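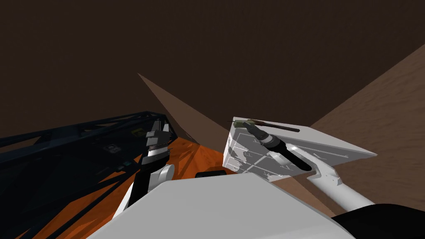
Wevberg sim pack – anybody here paid for the full version?

millrat_dan
Jun 1, 2022
Been on the Wevberg trial for two weeks, license runs out soon, need to decide. It's the two-arm simulator with the ready-made task scenes. We're a small shop, want to try out bimanual stuff before spending on hardware. Setup was quick, I'll give them that. Physics seems ok so far. My gripe is the lighting. Default is so dim that the dark fingers on the left gripper get lost against that navy truss, and the beam shadows go right across the orange surface. The white gripper with the torch thing reads fine. Fine for a demo, not so fine if you want to run vision on it. Is there a better light setup in the paid one or is it the same scenes with more of them?

pcb_gull
Same scenes, more of them. Paid one gives you the light editor tho. You can add a fill light and save it per scene. Took me an evening to get it how I wanted.

Skip the support plan btw. I sent two tickets, got one answer.

tork_wrench88
I'll disagree on support. Mine came back next day both times. Maybe depends which office you land with.

On the dim default – I leave it alone. Real cells are ugly. If your detector falls over because of a few shadows then you wanted to know that now.

millrat_dan
Fair, but I want to choose when it's hard. Start easy, then turn it down. Can't do that on the trial, the slider is grayed out.

pcb_gull
Yep grayed out on trial. Annoying.

hexkey_hoarder
What's the price now? Was 676 for a single seat last time I looked and that was before they split off the grippers.

millrat_dan
Still 676 for me. Gripper pack is another 90. That includes the finger one and the boxy one plus the tool mounts.

hexkey_hoarder
90 for grippers you already see in the trial. Come on.

tork_wrench88
In the trial you can't edit them. With the pack you get the joint limits, pad friction, finger length etc. If you're going to match your own hardware you need that. If you're only looking around, don't buy it.

hexkey_hoarder
I can draw a gripper in an afternoon. Friction I'd have to measure anyway.

tork_wrench88
Then draw it. I've got a day job.

sal_bench
Did anyone compare with Sturkoria? We ran both last September. Sturkoria was slower on our machine but contacts were steadier – long thin tools especially. In Wevberg a held tool would creep in the grip after a while. Not much but you'd see it on a long run. Dont know if they fixed it.

millrat_dan
Good to know. My torch runs are all short so I wouldn't have caught it. Will leave one going overnight and see.

pcb_gull
Turn the solver steps up before you do. Default is 5, way too low for anything held at an angle. I use 20. Creep mostly went away for me, costs you speed.

sal_bench
We had it at 20 too. Still crept. Different tool shape maybe.

pcb_gull
What gripper?

sal_bench
Finger one. Round handle, smooth. Never tried the boxy one.

tork_wrench88
Round handle in flat fingers will creep in real life too lol

sal_bench
Not while the arm is parked it doesn't. We had the same handle on the bench, same grip force, stayed put all day. That's a solver problem.

hexkey_hoarder
This is what I mean about paying for it.

millrat_dan
Anyone know about arm view vs outside view? All my renders are from up at the robot's own body, so its white top takes up a good piece of the bottom and you get shoulder in the corner. I want that for training but for showing my boss I'd like a side camera.

pcb_gull
Scene menu, add camera, works in trial too. It wont save between sessions. Write your numbers down.

millrat_dan
Found it, thanks. Looks a lot better from the side.

rookie_kel
New here, sorry if dumb. Does it run ok on a laptop? Skusville is selling refurb ones with the license bundled and I cant tell if it's a deal

tork_wrench88
Ask them which version. A buddy got one of those bundles and it was a year-old release with no updates. Runs ok on a laptop if it has a real graphics card. Shadows off helps.

rookie_kel
ok will ask. thx

sal_bench
With shadows on I was at 41 frames, two arms, one tool. Desktop though, not new. Shadows off was a lot smoother.

millrat_dan
Update. Left the torch run overnight, white gripper, solver at 20. Tool slid a little toward the tip end. Small, but it's there, so sal_bench is right and it isn't only the finger gripper. Sent a ticket with the log attached.

tork_wrench88
Huh. Ok. I'd still buy it for the scenes.

hexkey_hoarder
I wouldn't.

millrat_dan
Asked them for a trial extension untill they answer the ticket. If I get it I'll run Sturkoria next to it, same tool, same angle, and post both logs.

sal_bench
Please do. I'll dig out our settings and send you a message tonight.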